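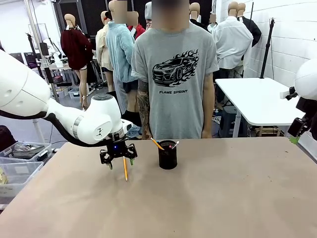 **Desk-set filling by robot: what happens with the people who did it by hand?**

**marta_kits** wrote:

Good evening to all. I work at Celley, in the Olldale building, where we prepare desk sets for offices: pencils and pens into the holder, holder into the box, box onto the pallet. I do this work for six years. Since October we have a two-armed robot on trial, and it is learning the first step, the pencils.

I want to ask people who have already passed through such a change. Our manager, Gert Pillay, has told us that no person will lose the job. I believe that he means it. But the job is already a different one. Before, I filled up to 300 holders in a shift and I talked with my colleague the whole time. Now on two days of the week I stand across the table from the robot and I watch it. I write down when it drops a pencil and in which position the pencil was. In the evening my hands are fresh and my head is tired.

Does this become better? And did your pay change when the work changed?

---

**oldpacker** wrote:

We had the same at Turcombe with bottle caps, 18 months ago. I will be direct: the watching does not stay. When the machine is good enough, they don't need a person to watch it, and then you will see what the promise is worth. With us, four people went to the warehouse and two left.

Ask for it in writing. A manager can be a decent man and be replaced in one afternoon.

---

**lineside_jo** wrote:

I don't agree that it always goes so. At our place the people who watched in the first months are the ones who now set up the cell in the morning. It was a step up, with a higher pay grade. The ones who refused to go near the robot are still on the manual table and they are bored.

Marta, what exactly do you write down? If you are deciding what counts as a failure, this is already technical work and you should name it so when you speak about pay.

---

**marta_kits** wrote:

@lineside_jo I have a sheet with columns: the time, which arm, pencil or pen, and then free words. At the beginning I wrote only "dropped". Now I write "touched the rim of the holder", "turned in the grip" and so on, and the engineers come to ask me what I mean. Last week we closed the first 1000 lines of this sheet, and 614 of them are in my handwriting. I had not thought of it as technical.

I also look at the fingers before the start. It was my own idea to add this to the sheet.

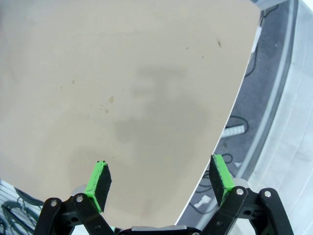

*Gripper open over the table. On both pads the green is rubbed off in places and you see the black under it.*

---

**oldpacker** wrote:

So you do the inspection as well, and for the same money. Please read your own post again.

---

**nwosu_fan** wrote:

Is it the Nwosu software that it runs on? We tried it with a different arm. It was slow with thin things. One of our packers noticed that it did better when the pencil was held upright already above the table and then moved across, without turning it on the way. The engineers had not tried this. So I am more with Jo here, the person who did the work by hand knows things.

About the pads, we made a photo of ours each Monday, in order to compare. Very boring and very useful.

---

**marta_kits** wrote:

Yes, Nwosu. Upright is how we do it too, the point down. I don't know who had the idea first.

A photo each week is good, I will propose it.

---

**petrol_and_tea** wrote:

I find this discussion a little too friendly. The colleague with whom you talked the whole time, where is she on those two days?

---

**marta_kits** wrote:

She is at the boxes, in the other room. We see each other at the break. I should say that this is the part which I like the least, more than the question of money. When I told it to Gert he was surprised, because in the plan there was only "two persons, two stations". He promised to look if the box station can come next to us, but there is the matter of the cables and the space.

---

**lineside_jo** wrote:

Push for that one. We moved a bench by three metres and the mood was different the same week. And do ask about the grade in the same meeting, don't make two meetings of it.

---

**oldpacker** wrote:

And in writing.

---

**marta_kits** wrote:

In writing, yes. The meeting is on Thursday. I will bring a copy of the sheet.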